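机器人工程实践(二)
第四讲 双臂台面工作单元的操作规则与安全要求
Flestby 工学院 Lilville 教学区
讲义修订:22/08/2019

4.0 本讲范围

第三讲讨论的是单臂单元的风险评估。双臂台面单元沿用同一套程序,但有几个项目必须另行处理:两臂共享的工作空间、腕部线缆的走线、夹持软质包装时的夹持力设定,以及两套控制器之间停止信号的传递。台面单元体积小,负载低,操作者往往坐着或贴近台边工作,距离短这一点在风险评估中要单独列出。

学习本讲之前应已读完 ISO 12100 中关于风险评估流程的部分,以及 ISO 10218-1、ISO 10218-2 的术语章节。讲义中的条款序号为本课程自编,与任何标准的条款编号无对应关系。写实验报告时引用标准,须写明标准号和年份版本。

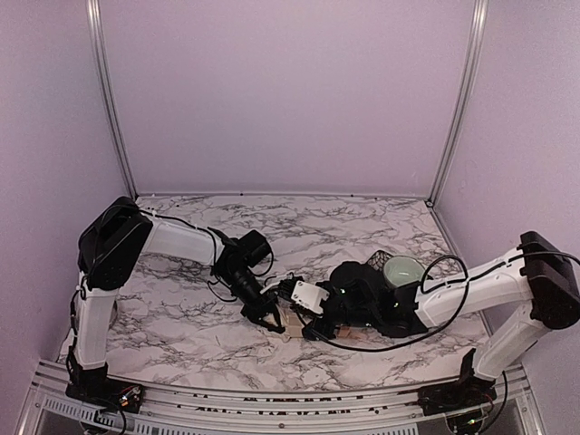
Zohreh Dehghan
主讲教师,机器人安全与系统集成方向

4.1 术语

4.1.1 最大空间:机器人活动部件、末端执行器和工件所能扫过的全部空间。

4.1.2 限定空间:用限位装置对最大空间加以限制后余下的空间。软件限位只有在控制系统的相应安全功能达到规定性能等级时,才可以作为划定限定空间的依据。普通用户程序中的坐标判断不满足此项要求。

4.1.3 操作空间:执行任务程序时实际使用的空间。

4.1.4 共享区:本课程用语,指两臂限定空间的交集。共享区包含腕部、夹爪、夹爪上的附加装置以及随动线缆。计算时只取连杆和关节的几何模型,结果偏小,按不合格处理。

4.1.5 末端附加件:装在腕部或夹爪上、不属于夹持机构本身的部件,包括支架、传感器、小型模块及其紧固件。末端附加件的质量计入负载,外形计入碰撞模型。

4.1.6 保护性停止与急停是两个功能。保护性停止由安全防护装置触发,可以自动或手动复位,视设计而定。急停由人触发,须手动复位,复位本身不得引起机器人启动。学生报告中将二者混写的情况很多,批改时按概念错误扣分。

4.2 单元布置

4.2.1 台面单元的围挡若只有后壁和侧壁,前侧敞开,则围挡不能视为完整的防护装置。敞开一侧的风险须由其他措施覆盖:降低速度与力、设置存在感应装置,或规定人员不得进入。规定人员不得进入属于使用信息类措施,在三步法中排在最后,只能用于处理剩余风险。

4.2.2 底座安装在铝型材导轨上时,开机前检查紧固状态。槽用螺母在反复加减速下会松动,松动后底座坐标系与标定值不一致,限定空间随之偏移。检查方法如下:断开驱动电源,双手握住底座,沿导轨方向和垂直导轨方向各施加一次推力,观察底座与导轨之间的标记线是否错位。标记线在首次标定完成后用油性笔画出,重新标定后重画。

4.2.3 底座附近若有外露电路板或接线端子,须评估以下危险:导电物落入、线束受力拉脱、液体飞溅。课程单元中禁止在台面上放置盛有液体的容器。用作任务对象的杯、碗等器皿必须是空的,进入单元前由值日学生倒置检查一次。

4.2.4 台面材料的摩擦系数影响任务对象在意外碰触后的滑移距离。光滑台面上放置易滚动物体时,应规定其初始位置到台面敞开边缘的最小距离,并写入任务卡。垫板、纸板一类平铺物允许使用,条件是其边缘不得翘起到夹爪指尖的最低行程以上。

4.2.5 台面上只放当前任务需要的物体。上一任务的物体在切换任务时移出。任务卡上未列出的物体,一律视为异物。

4.2.6 照明要求见附表,此处只补充一条:光滑台面会产生镜面反射,腕部相机的曝光参数应在实际照明条件下设定,不得沿用其他工位的参数。高亮反光区域落在任务区内时,调整灯位优先于调整算法阈值。

4.3 线缆管理

Rengifo 项目第一阶段的单元运行记录共登记 359 次非计划停止,其中 86 次的原因栏填写为线缆,包括钩挂、拉紧、接插件脱开和信号瞬断。原因栏填写为程序错误的有 56 次。这一比例说明线缆在台面单元中应作为独立的检查项目,本课程自本学期起将其从“外观检查”中拆出。

4.3.1 随动线缆分段固定。固定点至少设在每个关节的两侧,关节处留出弧段,弧段长度按该关节全行程中所需的最大长度确定。

4.3.2 弧段过长与过短同样不合格。过短时接插件受拉;过长时弧段下垂,会进入共享区,或者拖到台面上接触任务对象。判定下垂量时应把手臂移动到任务中的最低姿态,不能只在零位检查。

4.3.3 从一臂腕部引出的线缆不得在运动中穿过另一臂的连杆与台面之间。任务确实需要线缆跨越共享区时,例如操作对象自身带线,应在任务卡上注明线缆两端的位置、允许的最大张力方向,以及两臂各自禁止进入的一侧。

4.3.4 扎带剪口朝外或朝下,不得朝向相邻线缆。扎带不得直接勒在细信号线上,应先加护套。

4.3.5 相机线与驱动电源线分开走线。确实无法分开的区段,应使用屏蔽线,屏蔽层接地方式按单元电气图执行,学生不得自行更改。

4.3.6 接插件应有锁紧结构。没有锁紧结构的接插件,在距插头不远处增加应力释放固定点,使拉力作用于固定点。

4.3.7 检查程序:以手动低速模式,将每个关节依次移动到任务程序用到的两端极限,操作者观察线缆,另一名学生持使能装置。不得一人兼做。检查中发现线缆受拉,先松开使能装置,再处理线缆。

4.4 运行模式与速度

4.4.1 手动低速模式下,工具中心点速度不得超过 250 mm/s。该值是上限,课程单元的设定值更低,以控制器参数表为准。注意工具中心点须按实际末端执行器设定。更换夹爪或加装末端附加件后未更新工具中心点,监控的速度就与真实的指尖速度不同。

4.4.2 双臂单元只设一个模式选择权。两臂不得处于不同模式,例如左臂自动、右臂手动。若控制器硬件允许这种组合,则应在单元级安全逻辑中禁止。

4.4.3 使能装置为三位式。松开和用力握紧均应导致两臂停止。每次上课前两种情况各试一次,结果记入点检表。

4.4.4 遥操作示教属于手动操作的一种形式,但操作者往往没有握住使能装置。采用遥操作时,必须另设一名监护人,急停按钮应处于监护人伸手可及的位置。监护人在整个示教过程中不承担记录、计时或更换物体的工作。

4.4.5 主端与从端建立跟随关系之前,先比较两端关节角。差值超过设定阈值时禁止接通跟随。接通后的最初阶段应限制从端速度,待位置误差收敛后解除限制。这一逻辑由程序实现,不能依靠操作者目视对齐。

4.4.6 跟随信号中断时,从端应进入受控停止并保持位置。直接撤除驱动力可能导致手臂下落,重力方向上有无制动器,应在单元说明书中查明并填入风险评估表。

4.5 停止功能

4.5.1 停止类别按 IEC 60204-1 区分:0 类为立即切断执行机构动力;1 类为受控停止,停止后切断动力;2 类为受控停止,停止后保持动力。急停只能采用 0 类或 1 类。

4.5.2 任一臂触发急停,两臂都必须停止。保护性停止是否联动,取决于风险评估。本课程规定一律联动,理由见 4.6.3。

4.5.3 急停复位以后,夹爪状态不得自动改变。夹爪在停止过程中应保持夹持还是释放,与夹持对象和是否夹到人有关,两者要求可能冲突。处理方法为:停止时保持原有夹持力,同时提供手动释放手段,释放手段在无动力情况下仍可使用。

4.5.4 停止距离应实测。测量条件包括额定负载、最大伸展和任务中的最高速度。每种条件测 10 次,取最大值,不取平均值。测量数据保留原始记录,不得只抄结果。

4.6 共享区作业

4.6.1 共享区的占用采用令牌方式管理。一臂持有令牌时,另一臂只能停留在区外的等待位姿。需要两臂同时进入的工序(交接、共同持物、一臂固定另一臂操作),在程序中单独定义,并注明进入顺序和退出顺序。退出顺序默认与进入顺序相反。

4.6.2 两臂同时进入时,应规定两夹爪之间的最小间距。间距从最外轮廓起算,包括支架、螺钉头和线缆。以夹爪基座中心距代替轮廓间距是常见错误,在末端附加件向侧面伸出的情况下误差尤其大。

4.6.3 两臂共同持有一个物体时,两臂与物体构成闭链。一臂停止而另一臂继续运动,物体和两个腕部都会承受内力。因此停止必须联动,并且两臂的减速曲线应一致。两套控制器减速参数不同的,以较慢者为准。

4.6.4 交接的基本步骤:
(1)持物臂到达交接位姿并停止。
(2)接物臂进入,到达预夹位姿并停止。
(3)接物臂闭合,确认夹持。
(4)持物臂张开,确认张开。
(5)后退的一臂先沿手指方向直线退出,再作转动。
步骤(3)的确认信号来自夹爪的位置和电流两个量。只用其中一个量,不能区分夹住物体与夹住自身手指边缘。

4.6.5 示教人员不得把手伸入共享区扶正物体。物体倒伏、滑移或超出任务卡规定的初始范围时,先停止,切换到手动模式,确认两臂静止并处于保护性停止状态后再处理。处理完毕,人员退出并口头报告,由监护人复位。

4.7 软质包装的夹持
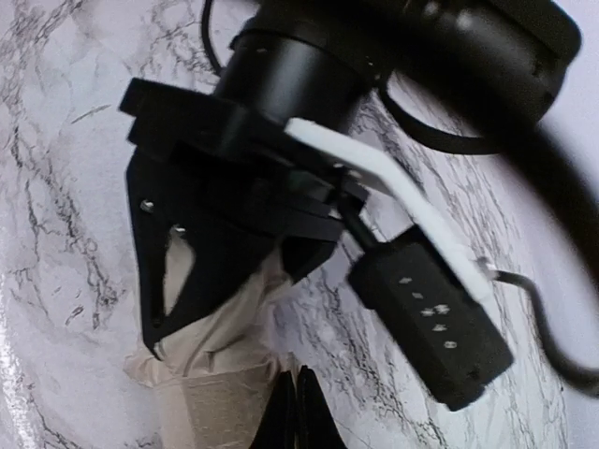

4.7.1 软质包装在夹持前后形状不同。碰撞模型中不得使用其静置时的外包络,应使用提起后的外包络,并加上摆动余量。包装内有硬质物品时,提起后重心下移,摆动周期随之变化,程序中的等待时间按实测衰减时间设定。

4.7.2 夹持位置优先选择无内容物的收拢部分或封边。夹持内容物所在部位,会使夹持力直接作用于内容物。夹持收拢部分时,有效厚度由褶皱层数决定,重复性差,因此不应以固定的指间距离作为夹持成功的判据,而应检查闭合后的电流是否在设定区间内持续足够时间。

4.7.3 夹持力从低值开始逐级增加,每级提起一次,在离台面很低的高度保持。滑脱则增加一级。首次不滑脱的级别再加一级,作为工作值。工作值不得超过包装材料允许的上限;允许上限未知的,先做破坏性试验,试验品不得再用于教学。

4.7.4 指面有镂空或通孔时,薄膜类材料可能被压入孔内,张开时不一定脱离。释放后必须先低速抬升一小段,由相机或人员确认物体已留在台面,再进入正常速度。

4.7.5 紧固件突出于指面或支架外侧的,检查其是否会划破包装。沉头不到位的螺钉应重新装配。不允许用胶带覆盖螺钉头作为永久措施。

4.7.6 一臂持物、另一臂接近观察时,接近臂的速度按共享区限值执行。腕部相机的视野在近距离下会被本臂手指和对方腕部遮挡,遮挡区内的物体边缘不得由算法推断后直接用作接触点,应改换视角再次采集。

4.8 末端附加件的安装

4.8.1 安装前填写变更单。内容包括质量、质心位置、外形尺寸、紧固方式、供电和线缆走向。变更单由实验室签字后方可施工。Stallia 公司提供的变更单模板可以使用,但其中“风险等级”一栏采用该公司自己的分级,须改为本课程第三讲的分级。

4.8.2 支架应有两个以上紧固点,或者一个紧固点加一个防转结构。单螺钉固定的支架在碰撞后会转动,相机外参随之失效,而程序不会报错。

4.8.3 支架外缘倒圆。打印件的层间方向不得与主要受力方向垂直。出现裂纹即报废,不得粘接后继续使用。

4.8.4 安装完成后依次更新:负载参数、工具中心点、碰撞模型、相机外参。四项更新后重新进行 4.3.7 的线缆检查。更新日期写入单元日志。

4.8.5 拆除附加件同样属于变更,按相同程序办理。

4.9 开机点检表(学生抄写到实验记录本)

一 底座标记线:无错位 / 错位
二 外露端子及线束:正常 / 异常(注明位置)
三 随动线缆,最低姿态:不接触台面 / 接触
四 接插件锁紧:是 / 否
五 夹爪及支架紧固件:无松动 / 松动
六 使能装置,松开与握紧:两臂均停 / 其他
七 急停,逐个按钮:两臂均停 / 其他
八 台面物体与任务卡一致:是 / 否
九 监护人姓名:
十 本次所用程序版本号:

任何一项出现右侧选项,不得开机。第九、第十项不得留空,也不得填写“同上”。

4.10 异常记录

每次非计划停止都要登记,包括立即恢复、未造成后果的停止。登记内容为时刻、模式、两臂所处工序、触发源、操作者在场位置、处理方法。原因栏在查明之前填“未查明”,不要填写猜测。查明后另起一行补记,原记录不得涂改。

日志和相机记录至少保留到下一次风险评估完成。两臂的日志时间基准应统一,未统一的情况下,双臂干涉事件无法判断先后。课程单元以单元控制器时钟为准,手臂控制器在每次开机时同步。

4.11 课后作业

(一)选取本组单元的一个双臂任务,画出共享区俯视图和侧视图,标明腕部附加件及线缆弧段的轮廓。图中注明所取姿态的关节角。

(二)针对下列危险事件各写一条风险降低措施,按三步法标注其类别:线缆弧段钩住对方夹爪;持物臂急停后物体滑落;遥操作接通瞬间从端突跳;人员在保护性停止复位时仍接触物体。

(三)说明为什么 4.5.4 要求取最大值。若某次测量值明显偏离其余各次,写出你的处理步骤,并指出哪些情况下允许剔除该值。

(四)阅读 ISO/TS 15066 中关于功率与力限制的部分,说明准静态接触与瞬态接触的区别。判断手指被夹在夹爪与台面之间属于哪一种,并写出判断依据。

作业以组为单位提交,图纸用 A3 幅面,文字部分不超过四页。第(一)题的图须在三月的现场复核之前交到实验室,复核时按图逐项对照单元实物。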